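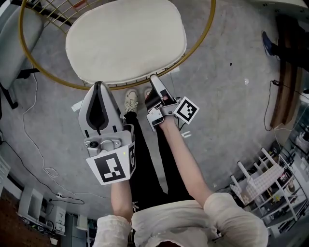
Tuesday, round chair setup, both grippers in hand. Head view.

Notebook, student project, chair and cushion task
Tuesday, started 9:40

Present: Cecilia, Edem, Yaa, me (Wenceslao). Bohumila in after lunch.

Plan for the day was to get the first proper block of two-handed demos on the round chair. Target is 300 usable for the first training run and 1,000 before the end of August. We are a long way off both, so no new tasks get added until the chair is done.

Task as written on the board: start standing, both jaws open, approach the front of the seat pad, close on the edge with left and right, lift the pad clear of the frame, set it back down square, open, step back. Edem wants the lift kept low. Yaa wants it high enough that the pad is clearly off the frame in the head view. Settled on a hand's width.

Morning

Left and right clocks were out of step when we started. Restarted the logger (Zakaria) and they lined up. Restart it every time the grippers are unplugged, even if the status page says it's fine. Added to the checklist.

Did a batch of 50 with Cecilia, then stopped to look at them before doing any more. Main problems:

Tag dropouts on the right. When the wrist rolls inward the side tag turns away from the head camera and the track goes jumpy. Left is better, as it has the front tag as well as the angled one. Asked Cecilia to keep the right wrist flatter on approach. Second batch looked cleaner but I haven't run the numbers.

Sleeves. Loose cuffs can slide down over the hand on a low reach. Push them up and check before each take. Cecilia says she'll bring an elastic.

Gold frame. Edem thought the shiny metal would upset the tag detector. Checked a few takes in Ratik and couldn't find a false detection on it. Leaving the chair as is.

Head angle. New people look at the chair and forget the grippers, so the tags drift out the bottom of the view. Look at the front edge of the seat and keep both hands in the lower half. Yaa is going to put this in the intro sheet for the next group.

Floor

Too many leads on the concrete. White one still loops over to the power strip and there are thin ones on the other side by the bench. Someone is going to walk backwards into one on the step-back part of the task. Need to tape them down or run them along the wall. Edem has tape in his bag, colour unknown. Office chair to be pushed further back as well, it's in the way on the left.

Afternoon

Bohumila took over the second pair of hands. She is left-handed and closes the left jaw first every time, where Cecilia closes the right. Talked about whether to force an order. Decided no, but the operator has to be logged in the notes field so we can split them later. Field was blank on the whole morning batch. Filled in by hand, all Cecilia.

Trandeck export fell over once on a file with a space in the name. Renamed it and it went through. Yaa has put in a check for it.

Tried a run of pad placement with the pad starting crooked. Harder than expected. The right jaw tends to catch the frame when the pad is turned toward it. Parked until the straight version is finished.

Battery note: swap at the break even if the lights look OK. Lost two takes at the end of the day when the right one went.

To do
Tape leads, move office chair (Edem)
Intro sheet, head angle and sleeves (Yaa)
Compare tag dropouts, first batch against second (me)
Ask Garnico if the spare finger pads have shipped
Spare tags printed on matte stock, current ones are picking up glare near the bench
Bohumila to write up what counts as a bad take, we each throw out different ones

Packed up 4:15. Chair stays where it is, please don't move it, position is marked in pencil on the floor.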